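Tremenard Apartments, common areas and unit 31
Walk-thru checklist w/ comments
16 November 2021
Done by: Norbert Simon. Copy to Dennis Blackburn

Front entry
Door closer - OK. Slams a bit, not a fail.
Mat - curled at one corner, trip hazard. Replace.
Exit light - OK on battery test.

Stairwell
Handrail 2nd floor - loose at the bottom bracket. FAIL. Same note as October.
Treads - OK
Bulb out on top landing. Swapped it while I was there.

Laundry
Dryer vent - lint packed behind no. 2. FAIL, do not run till cleaned.
Extinguisher - tag 957, gauge in green, pin in. OK
Floor drain - slow.

Unit 31
Smoke alarm hall - OK
Smoke alarm bedroom - chirping, needs batery. Tenant told.
Outlet by bath sink - GFCI trips and resets OK
Window latch, bedroom - stiff but holds
Hot water at tap - 57 C, too hot. Turn down the heater and recheck.
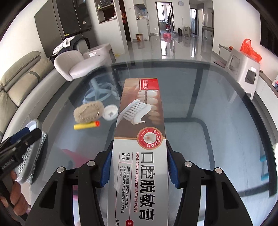

Who pays for the alarm battery, us or the tenant?
We do. Spares are in the Mengal cabinet in the office, sign the sheet when you take one.

Boiler room
Door self closes - OK
Paint cans stored next to the heater again. Move them out, this is the second time asking.
CO alarm - OK
Shutoff tags - gas one missing, water one faded. Make new ones for both.

Outside
Rear steps - moss, slippery. Scrub and put grit down.
Lot light by the Destari fence - flickers. Call it in.
Dumpster lid - OK

Recheck handrail and dryer first, rest can wait untill the parts are in. Dennis to sign off on both.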